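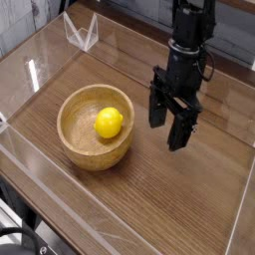 # Velton Sessions: progress report for March

Submitted April 4, 2018

The short version: the record is mostly recorded, the money is mostly where we said it would be, and the bass player has stopped threatening to move to the coast.

## Recording

Of the 8 tracks promised in the grant application, 6 are tracked and have rough mixes. The seventh exists as drums, a guide vocal and a long argument over tempo. The eighth is still called "Untitled Slow One" and has so far been played at every speed except slow.

We lost two evenings at Brernari Studios when the tape machine started eating tape. The studio credited us both evenings and we finished those vocals digitally. Anyone who can hear the difference is welcome to write in; two members of the band say they can, and they disagree about which songs.

## Shows

The preview show at the Sivakumar Room drew 143 paying customers. Our application predicted a sellout at 300, a figure we arrived at by reading the capacity sign on the wall. We've budgeted the summer dates on the lower number.

What went well:

- Merch outsold the bar until the bar dropped its prices.
- The opening act, Elance, brought a good part of the crowd and most of them stayed for us.
- The new songs got a better hand than the old ones, which stung a little – we wrote the old ones too.
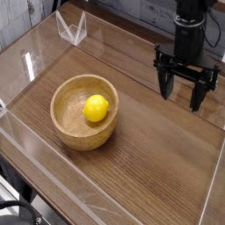
## Budget

Studio time is on plan after the credit. Mixing is untouched. Van rental went over, the result of a parking ticket we're disputing and a second one we aren't. We'd like to move the unspent poster money across to cover it. Please let us know if that needs a form, and if so, which one, as the last form we sent in was apparently for dance companies.

## Next

1. Finish the seventh track and settle the tempo, by coin toss if necessary.
2. Give the eighth track a name and an ending.
3. Send the rough mixes to your office with the receipts. Please don't play them on laptop speakers.
4. Confirm the summer dates with the venues. Two have said yes and one has sent us a thumbs-up, which we're treating as a maybe.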